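The Jodar folding trolley, after a summer of hard use

I've wanted a kitchen trolley for years and have talked myself out of it every time. They always looked like the sort of thing you buy, fill with onions and then walk into at night. Then my neighbour downstairs moved out and left me with a good long stretch of party wall to drill through without apology, I put up shelves, ran out of shelves, and ended up ordering the Jodar from Plumero one evening in June with a glass of wine in my hand. I'm so glad I did!

It's a two-tier trolley on castors, with a top you can take off and use as a serving tray, and the whole thing folds flat against the wall. I paid 90 pounds for it, delivery included. I had looked at the Flondard as well, which is cheaper and comes in a very pretty green, but it doesn't fold, and my kitchen is the shape of a corridor. Folding was the whole point for me.

Putting it together

There's hardly anything to put together. The frame comes in one piece, already hinged, and you push in the 4 castors, click the lower shelf down and drop the tray on top. I had it standing before the kettle boiled, and I'm not a handy person. The leaflet is all drawings and no words, and one of the drawings shows the brake levers on the wrong side, so don't panic if yours look odd. Mine looked odd and they're fine.

One thing to check while it's still upside down: the castors need a proper shove. I thought mine were home and one of them dropped out the first time I lifted the trolley over the door strip. I leaned on it with the heel of my hand, heard a good loud click, and it has stayed put ever since.

Living with it

What I love most is how it rolls. I'd expected the usual rattle, with one wheel going its own way like a supermarket trolley, and it simply glides. Our floor is old boards with gaps you could lose a pencil in, and it goes over them with a full teapot on top and barely a slop. On the tiles by the back door it is nearly silent. My sister has the old Barroso trolley, the heavy one with the metal wheels, and you can hear her laying the table from the street.

It has changed how we eat, too, which sounds like a lot to claim for a bit of furniture. We used to carry everything through in relays — plates, then glasses, then back for the salt, then back again for whatever it was we'd gone for the first time. Now I load the trolley while I'm cooking, push it through once, and park it by my chair. Second helpings go on the top and dirty plates go underneath as people finish. At the end of the meal the whole lot goes back to the sink in one trip, and I can sit on a bit longer talking because I know the clearing up is half done already.
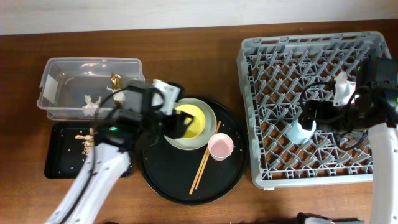

The lower shelf deserves a mention of its own. It has a raised lip all the way round, high enough to stop a bowl sliding off when you turn a corner and low enough that you can still wipe the crumbs straight out with a cloth. I've carried a casserole on it, a stack of dinner plates, and once a sleeping cat who had got in before I noticed. The shelf doesn't sag in the middle. I put a big bag of potatoes and a sack of flour on it and left them there for most of August, and when I took them off it was as flat as the day it came.

The removable tray is good but not perfect. It lifts off cleanly, the handles are a decent size, and it fits across the arms of a garden chair if you're having lunch outside. The surface is a bit slippery, though. Mugs wander when you carry it down a step. I cut a piece of that rubbery drawer liner to fit and the problem went away, but I do think they could have put something on it in the first place.

Folding it

You take off the tray, lift the lower shelf by the little loop, and the sides come together. It takes one hand if you're confident and two if you aren't. Folded, it's slim enough to stand behind our kitchen door with the coats over it. The loop is a strip of fabric, and I wondered if it would fray, seeing as it gets tugged twice a day, but so far it looks as good as new.

I'd warn anyone with small children to watch their fingers at the hinge. It closes smoothly and with more weight behind it than you expect. I nipped the side of my thumb in the first week and have been respectful ever since.

The brakes

Two of the castors lock, and they lock properly. You can lean on the trolley to reach a high cupboard (I know, I know) and it won't shift. The levers are small, so pressing them with a bare foot isn't pleasant, and with slippers on I sometimes miss altogether. They've loosened up a little with use and I don't think about it as much now.

Cleaning

Warm water, washing-up liquid, dry cloth. Beetroot came off the tray with no trouble. Turmeric left a faint yellow ghost that took a few days of wiping to fade. Hair and fluff do wind themselves round the castors, so every few weeks I turn it over and go at them with tweezers, which is oddly satisfying.

Anything I'd change?

I'd like a rail along one side for tea towels. The Flondard has one and I'm jealous of it. I'd like it a touch taller as well, as I'm on the tall side and find myself stooping slightly when I push it any distance, though in a house this size any distance means from the cooker to the table. And I'd love it in a colour. It comes in white or grey, both perfectly nice, both a bit like a dentist's.

None of that would stop me buying it again. I've already rolled it into the garden for birthday tea, used it as a bedside table when my mum came to stay, and lent it to a friend who was potting up tomatoes and was very slow to give it back. If you've got a narrow kitchen and a table in another room, have a look at one. Mine's the grey, by the way, and it hides the tea stains very well.

Comfort Tetteh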